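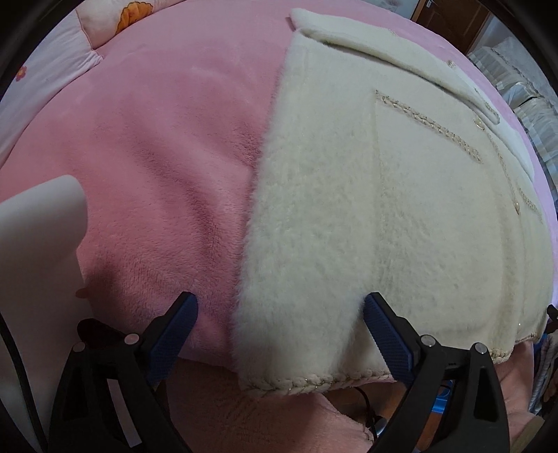

Figure 1. Cream fuzzy garment on a pink plush blanket.

Fibre Loss from Pile Fabrics in Domestic Washing

Filed under: Student Projects, Textiles and Materials
3 comments

Trilok Sisodia and Selorm Asamoah

Summary

Pile fabrics lose loose fibre when they are washed. This project measured the dry mass of fibre released by four pile fabrics over repeated domestic washes at 30 °C, using a filter fitted to the waste hose of the machine. All four fabrics released the most fibre in the first wash. The loss then fell, quickly for the short-pile knits and slowly for the long-pile knit. Brushing before the first wash reduced the amount caught by the filter, but the total removed from the fabric, brush and filter together, was higher than for washing alone. Drying was not studied.

1. Background

A pile fabric has a base and a raised surface. The base may be knitted or woven. The surface is formed by loops, by loops that have been cut, or by fibres pulled out of the base yarn with wire rollers. In the last case the fibres are held only by friction and by the twist of the yarn, and some are broken during raising. Broken ends remain in the surface until something removes them.

Two kinds of loss should be kept apart. The first is the release of fibre that was already detached when the fabric left the mill, such as cutting dust and broken ends. The second is new damage caused by rubbing in the drum. The first should run out after a few washes. The second should continue for as long as the fabric is used. A single wash cannot tell them apart, and for this reason every specimen in this project was washed more than once.

Synthetic fibre passing down the drain is of interest to water companies and to makers of washing machines. It is also of interest to the owner of the garment, for whom it appears as thinning at cuffs and seat. Our original proposal covered both, but the thinning work was dropped when the thickness gauge could not be made to give the same reading twice on a soft surface.

2. Materials

Four fabrics were bought as cut lengths. The trade names used by the shop are kept here as labels.

Lillow: polyester warp knit, short dense pile, sheared.
Olladero: polyester weft knit, raised on both faces.
Toivonen: acrylic and polyester sliver knit, long pile.
Clatier: cotton weft knit with cut loops.

Specimens were cut square, along the wale line where it could be followed. The edges were folded twice and sewn with continuous filament thread. An early trial with unhemmed specimens was abandoned after most of the material in the filter proved to be base yarn from the cut edges. Hemming traps a small amount of pile in the fold, and all results are therefore given per unit of exposed area.

The detergent was an unbranded liquid without softener. Powder was ruled out, as undissolved grains would have been weighed with the fibre.

3. Method

3.1 Washing

Each specimen was washed alone with two plain nylon ballast cloths. The ballast was washed until it left no weighable residue before the main tests began. The synthetics programme was used at 30 °C with the spin speed at its lowest setting. Each specimen went through four washes, with line drying indoors between them. There were three specimens of each fabric for washing alone and three for brushing followed by washing.

An empty cycle was run between specimens. The filter was changed before the empty cycle, and whatever it collected was added to the result for the specimen just washed. This was Selorm's suggestion after fibre of the wrong colour was found in a Clatier filter, and the affected run was repeated.

3.2 Collection and weighing

Waste water passed through a nylon mesh disc clamped between two pipe flanges. The disc was rinsed with distilled water, folded, placed in a foil dish and dried in the oven to constant mass. It was then moved to a desiccator and weighed once cool. Dishes were weighed empty by the same procedure.

Fibre shorter than the mesh opening can pass through. We made no attempt to measure this fraction and the results should be read as fibre retained, which is less than fibre released.

3.3 Brushing

Specimens in the brushed group were laid on a board and brushed with a stiff nylon clothes brush, first with the lie of the pile and then against it. The same person brushed all specimens. Fibre from the brush and board was collected with tweezers and a damp filter paper, dried and weighed as above. Force was not controlled. A weighted sled for the brush was drawn up but the workshop was fully booked in March.

4. Results

4.1 Washing alone

Toivonen gave the highest retained mass at every wash. Olladero was second in the first wash, but by the final wash it could not be separated from Clatier within the spread of the three specimens. Lillow was lowest throughout.

For Lillow and Olladero, more than half of the total was collected in the first wash. Clatier fell in a similar way, with a wider spread between specimens. Toivonen fell the least, and its last wash still gave more fibre than the first wash of Lillow.

Under the microscope the first-wash residue from Lillow was mostly short pieces with square ends, consistent with shearing dust. Residue from Toivonen was mostly long fibre with intact ends. These had pulled out of the base whole. Clatier residue was matted and individual lengths could not be read.

4.2 Brushing before washing

Brushing lowered the first-wash residue for all four fabrics. The effect was clear for Lillow and Olladero and weak for Clatier. For Toivonen the reduction in the filter was large, but the mass removed by the brush was larger still. A bare line was visible on one brushed Toivonen specimen where the stroke had overlapped.

5. Discussion

The two short-pile polyester fabrics behave as expected if most of the loss is fibre left over from finishing. A longer suction stage at the mill would probably remove much of it — this is a guess from the shape of the fragments, and we have no finishing data from any supplier.

Toivonen does not fit this account. In a sliver knit the pile fibres are fed in as a loose strand and caught by the base yarn as each stitch forms. If the back coating is thin, a fibre can be drawn out whole with little force. The intact ends support this. Such a fabric would be expected to go on shedding long after the fourth wash, and our series was too short to show where the curve levels off.

The results for Clatier are less certain. Cotton takes up moisture from the air quickly, and the time between desiccator and balance was not fixed. Part of the spread may come from weighing.

The brushing result has limited practical use. Fibre taken off by the brush can be put in a bin, where it does not enter the drain. Against this, brushing a sliver knit removes pile that washing would have left in place. Brushing with the lie only, without the reverse stroke, may give a better balance and was not tested.

6. Limitations

One machine was used and its water level could not be set. A small load moves more freely than a full one, and fabric in a full drum rubs against other fabric. It is not known which of these effects is greater. Flat hemmed squares also lack seams and fastenings. Finally, each fabric came from a single length, so variation between rolls is not represented.

7. Further work

The series for Toivonen should be extended until the mass per wash is steady. A second, finer mesh placed after the first would give a measure of the fraction now lost, if the pump can work against the added resistance. The brushing test should be repeated with a fixed load on the brush. The nylon discs and flanges are in the lower drawer of the wet bench, labelled by mesh size, and the weighing sheets are kept with them.

Shares 30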